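PRESS RELEASE
For immediate release

Wekel opens leasing on second phase of Drudus Court

Seven ground-floor business units offered on new internal repairing leases

Wekel, the commercial property owner and manager, has opened leasing on the second phase of Drudus Court, a converted warehouse building on the Amo trading estate. The phase consists of seven self-contained units on the ground floor, with a combined net internal area of 1639 square metres. The gross internal area of the phase, including the shared corridor, the plant room and the bin store, is 1776 square metres.

Units may be taken singly or in adjoining pairs. Partition walls between paired units are non-loadbearing and can be removed by the landlord before the lease starts, at the landlord's cost, where the tenant commits to a term of five years or more. On shorter terms the cost is shared equally. Units 3 and 4 have a common drainage run and will not be combined with units on either side.

The first occupiers are expected to take possession in August. Viewings are by appointment with the leasing office.

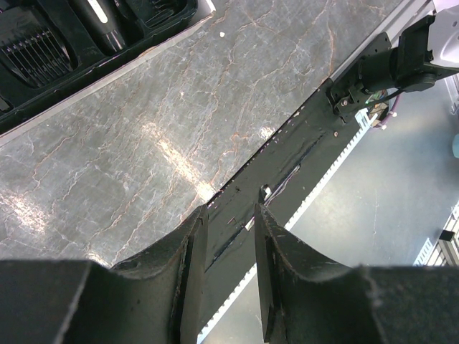 A flat black bar held between two gripper fingers.

Lease terms

All units in the phase are offered on internal repairing terms. The landlord remains responsible for the roof, the external walls, the foundations, the yard surface and the incoming services up to the meter position in each unit. The tenant is responsible for internal finishes, the unit door, internal glazing and any equipment installed after the meter.

The standard term is three years, with a tenant's option to break at the end of the second year on six months' written notice. Five-year and ten-year terms are available. Rent on the ten-year term is reviewed once, at the fifth anniversary. A photographic schedule of condition will be attached to every lease, and the tenant's repairing obligation is limited to the condition recorded in it.

The deposit is equal to three months' rent. It will be held in a separate account and returned within 28 days of the end of the lease, less any agreed deductions. Tenants who have occupied premises in the first phase for at least two years may transfer their existing deposit and will not be asked to top it up.

Khang Từ, Head of Leasing at Wekel, said: "Tenants in the first phase asked for two changes to the lease. They wanted the repairing obligation tied to a written record of condition, and they wanted the service charge set out by category before signing. Both are in the new form of lease. We have also shortened the document, so most applicants should be able to have it reviewed within a week."

Service charge

The service charge is apportioned by net internal area. It covers external lighting, yard maintenance, fire alarm testing in the common parts, refuse collection, buildings insurance and management. Electricity and water used within a unit are metered separately and billed on actual readings each quarter.

A budget for the first accounting year will be issued with the heads of terms. Increases in the second and third years are capped at five per cent a year, excluding insurance. Reconciled accounts will be sent to tenants within four months of the end of each accounting year, and supporting invoices may be inspected at the management office on request.
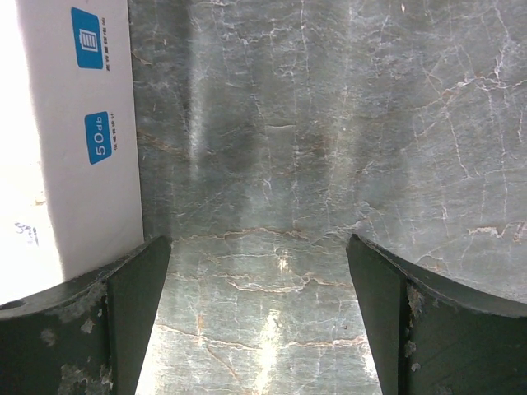
Stone surface between two dark green gripper fingers.

Specification and access

Each unit has a three-phase electricity supply, a single accessible toilet, a sink point and a manually operated loading door. Clear internal height is 4.2 metres to the underside of the beams. The floor slab was surveyed before conversion and the loading figures are given in the technical pack. Heating is not included in the base specification. Ducting is in place for tenants who wish to install their own system, subject to a licence for alterations.

The yard on the north side of the building extends to some 2000 square metres and is shared between both phases. Two parking spaces are allocated to each unit. Vehicles longer than ten metres should use the east gate and reverse to the loading bays. The yard gates are open from 6 am to 9 pm, and tenants may enter outside those hours with a coded fob. Deliveries outside those hours require prior agreement from the management office.

Permitted use is light industrial, storage and trade counter, with ancillary offices. Vehicle repair, food preparation and the storage of tyres are excluded under the terms of the buildings insurance. Applicants whose proposed use falls outside the permitted categories should write to the leasing office before arranging a viewing.

Applications

Applicants should supply two years of accounts or, for new businesses, a business plan and a director's guarantee. References are handled by Cui, the managing agent for the estate. Decisions are normally given within ten working days of a complete application. A unit can be reserved for 21 days once heads of terms have been signed by both parties, and no reservation fee is charged.

Floor plans, the energy performance certificates and the draft lease are contained in the technical pack, available from the leasing office by email or in print.

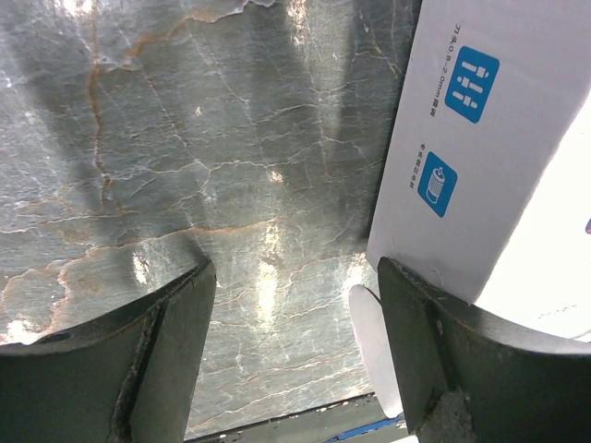

Guoqing Qin
Communications Manager, Wekel

Notes to editors

1. Wekel owns and manages light industrial and storage premises let mainly to small and medium-sized businesses.

2. Areas are stated as net internal area unless marked otherwise. Measurements of individual units are set out in the technical pack and should be checked by applicants before signing.

3. Rents are quoted exclusive of VAT, business rates and service charge.

4. Requests for interviews with Khang Từ should be sent to the Wekel communications office. Lease enquiries should be sent to the leasing office.

ENDS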